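Visiting the Stuvcombe Regional Talks: your questions

Do I need a pass to listen in?
Only for the opening session. Delegates from Salinas and Osine sit downstairs, and the gallery is yours.
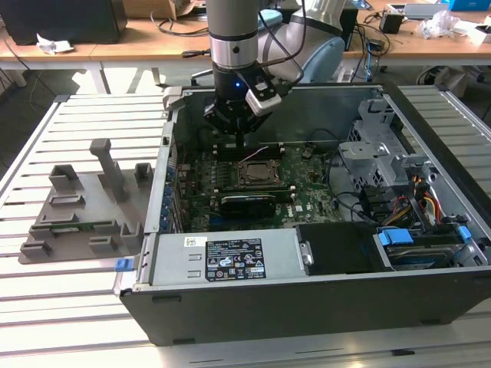
Will it be interpreted?
Yes, gladly! Karla Orozco and her team cover every speech, so do pick up a headset on your way in

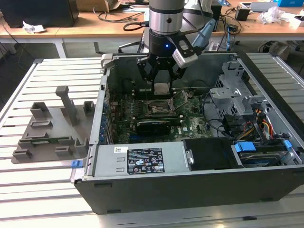 and hand it back before lunch, please — we run short by the afternoon.

How many seats are there?
Over 800, and they fill early.
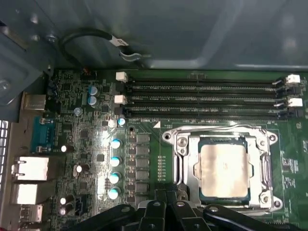
Inside a computer case, motherboard in view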